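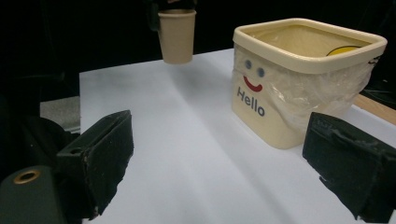
A paper cup above the table, with the square cream container marked "Hello".

Sorting the refreshment table after an event
Guidance for hall users, Clandimside Community Rooms
Issued Sep 21, 2026

Hirers are asked to leave the refreshment table clear at the end of each booking. The procedure takes little time and may be carried out by one person.

Before you begin
Place one open container on the table, to one side, with its open top facing up. Square containers with a smiling face are kept in the servery cupboard.

Procedure
1. Empty any remaining drink into the servery sink. Liquid must not be poured into the containers.
2. Lift each cup by the rim and keep it upright until it is over the container.
3. Stack used cups inside one another, to a maximum of 31 -- taller stacks tend to topple.
4. Return unused cups to their sleeve and fold the end closed.
5. Wipe the table from the far edge towards you and leave it to dry.

Lids and stirrers are collected separately in the Wasevell bin beside the door.

Shortages of cups should be reported to Lizelle Mofokeng at the bookings desk. Stock is next reordered in March.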